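Pidero Releases Update to Open Manipulation Software

June 2019

Pidero, the robotics software group based in Vanhove, has released version 6 of its open manipulation toolkit. The release replaces the part of the software that turns wrist camera images into gripper motion and adds a new set of tools for reviewing recorded demonstrations. It is available to all registered users at no charge, under the same license as earlier versions.

The toolkit is used by university laboratories and small manufacturers to teach robot arms short tasks at a table or workbench. A person carries out the task with a hand-held gripper that has a camera mounted behind the jaws. The software recovers the path of the gripper from the recording, along with the opening of the jaws at each moment, and prepares both for training a control policy. The same policy can then be run on an arm fitted with matching fingers.

In earlier versions, the path was recovered from the camera images alone. The method worked well where there was enough detail in view, but it often lost its place over plain or evenly patterned surfaces. Users reported the problem most often with desks and tabletops, where long stretches of a recording may contain little besides the work surface and the gripper itself. When tracking failed, the recording usually had to be thrown out and the demonstration repeated.

Version 6 combines the images with readings from a motion sensor in the handle. It also applies a fixed mask to the fingers and the jaw linkage, so that parts that move with the camera are no longer mistaken for landmarks in the room. The mask is made once for each gripper during setup and can be redrawn if the fingers are changed.
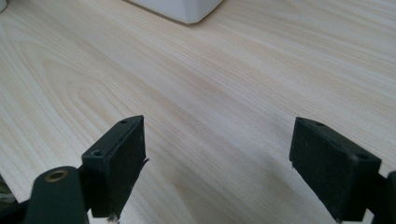
The group tested the new tracker in May on a collection of 1,092 recordings made at its Vanhove laboratory and at the training workshop of Oltel, a maker of small assembly equipment. The earlier software had failed to produce a usable path for 271 of these recordings. With the new tracker, the number fell to 18. Most of the remaining failures involved fast turns of the wrist, during which the images were too blurred to be matched.

"Our users were spending a great deal of time repeating work that they had done correctly the first time," said Gemechu Tufa, who leads software development at Pidero. "The demonstrations were good. The software could not follow them. We considered this the most important fault to correct before adding anything new."

The second main change concerns the review of recordings before training. A new program, named Jiltley, displays the camera view beside the recovered path and the jaw opening, all on a single timeline. A reviewer may trim the start and end of a recording, mark the moment of a grasp, or set the recording aside with a written note. Recordings are never altered in place. Each edit is stored in a separate file, and the original can be restored at any time.

Jiltley also checks each recording for common faults. It will flag gaps between images, jaw readings that do not change when the fingers are seen to move, and paths that would pass below the table surface. The last check was requested by Oltel, whose staff had found that small errors in height during setup could cause an arm to press its fingers against the bench. Flagged recordings are held out of training until a reviewer has accepted or rejected them.

The planning portion of the toolkit has received smaller changes. Motion limits may now be set separately for the approach to an object and for the move away from it. The controller will stop the arm if new commands arrive too late to be followed safely, and it records the reason for the stop in a plain text log. The earlier behavior, in which the arm completed the last command it had received, has been removed and cannot be turned back on.

Recordings made with previous versions can be opened in version 6 and processed again. Those made without motion sensor data will use the older tracking method together with the new finger mask. Policies trained under an earlier version will continue to run, but the group advises users to repeat their safety checks before placing an arm back in service, and to confirm the motion limits by hand.

Installation instructions, a list of supported grippers, and a guide to drawing the finger mask have been posted with the release. The test recordings made in Vanhove are also available for download by registered users. The recordings made at Oltel are not included, under the terms of the agreement between the two organizations.

Pidero will continue to correct faults in the previous version until the end of the year. Requests for help with the change to version 6 should be sent through the user support page, with the setup file for the gripper and one sample recording attached.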